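Why plastic dishes come out of the dishwasher wet

Filed under: kitchen, heat transfer. Follow-up to the post on spray arm bearings.
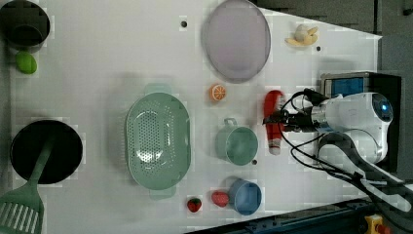

Zineb Morsy wrote in under the bearing post that her plates are bone dry at the end of the cycle and every plastic thing in the same load is covered in drops, and asked whether the machine has a fault or whether she should be using more rinse aid.

The machine is fine. More rinse aid may help a little. Most of the effect comes from the way a condensation dryer works, and there are only a few things the user can change.

How the drying phase works

Our dishwasher is a Himex, the base model, bought when we moved to Plakville. It has no fan and no door opener. The last rinse is heated, the water is pumped out, and then the machine sits there and does nothing. Drying depends on heat stored in the load. Water evaporates from the warm dishes, the vapor reaches the tub walls, which cool faster than the load, and it condenses there and runs down to the sump. The stainless steel tub is part of the system. So is the load.

The consequence is that each item has to pay for its own drying. To evaporate a gram of water you need a lot of heat, far more than it took to warm that gram from tap temperature to rinse temperature. A stoneware serving dish can weigh up to 800 grams and leaves the rinse with plenty of energy to spend. A thin polypropylene lid leaves at the same temperature with very little.

People sometimes object that plastic has a higher specific heat than ceramic, and they are right. Per gram, polypropylene stores about twice as much heat for each degree as stoneware does. But you don't own plastic by the gram. You own it by the shape, and the shape is thin and the material is light. A lid and a plate of the same diameter hold similar amounts of water on their surfaces after the rinse, and the lid has a fraction of the mass behind it.

Conductivity makes it worse. In a ceramic plate, heat moves toward the wet spots fairly well. In plastic it moves slowly, so the area under a large drop cools and stays cool while the dry area next to it is still warm. The heat in the dry area is lost to the air and does no useful work on the drop.

Surface energy

The second half of the problem is the form the water takes. Glazed ceramic and glass have high surface energy. Water spreads on them, the film is thin, most of it drains off, and what stays has a large area to evaporate from. Polypropylene and polyethylene have low surface energy, so water pulls itself into beads. A bead has a small area for its volume and it clings in place until it is heavy enough to roll.

Rinse aid is mostly surfactant plus some acid. The surfactant lowers the surface tension of the final rinse so that the water sheets on glass and ceramic. On plastic it also helps, but it starts from a worse position. I use the Berchtold one. I turned the dispenser up a notch at a time and stopped when the glasses began to show a bluish streak when held up to the window, then went back one notch. That streak is undissolved or undrained rinse aid and it means the dose is too high. Anyone in a soft water area will reach that point sooner.

A measurement

I wanted to know how much water we are talking about, so I weighed a lunch box. It is a plain polypropylene box with a rolled rim, 200 grams dry. I ran it upside down on the top rack in a normal load, took it out as soon as the machine beeped, and put it on the scale without tilting it.

It carried 11 grams of water. Nearly all of that was in the groove of the rolled rim, on the outside base (which faces up when the box is inverted and has a raised ring around it), and in the recess for the hinge. The flat walls had scattered beads that together barely moved the display.

That changed my view of the subject. I had been thinking about evaporation, and the larger part of what I found was a drainage problem. Water in the base ring is a pool. No reasonable amount of stored heat in a box that light is going to boil off a pool.

Hanan Karaki, commenting on the same thread as Zineb, suggested tilting everything. She is correct, and it is the most effective single change. With the box leaning so that one corner of the base ring was low, the pool was gone and only the water in the hinge recess remained.

What I do now

Plastic goes on the top rack, tilted, against the side and never nested. The lower rack is closer to the heating element on machines that have an exposed one, and warping is a real risk there. Ours has the heater in the sump, so warping is less of a concern, but the top rack has gentler spray and light items don't flip over and fill up.

Small light pieces go in a Hadov mesh basket with a lid that clips. It doesn't dry them any better. It keeps them from ending up in the filter.

When the cycle ends I pull the lower rack out first and unload it. If you start at the top, drops from the plastic fall onto dry plates. Then I open the door fully, slide the top rack out, give it one firm shake, and leave it for 2 hours. Room air does the rest. In December, with the heating on and the indoor air dry, it takes noticeably less.

Opening the door a crack immediately after the cycle also works, since it lets vapor out before it condenses back on the cooler items. Check the underside of the countertop first. If it is bare particleboard, repeated steam will swell it. There is a self-adhesive vapor strip for this that many machines ship with and many installers leave in the bag. Ours was still in the bag.

I have not tested the zeolite machines, which release heat from a mineral bed during drying. On paper they should do better with plastic because the heat comes from outside the load. If anyone has one and a kitchen scale, I would like the numbers, together with the weight of the item dry and which rack it was on.

Next post will be the drain hose loop, as promised to Bouchra Belkadi.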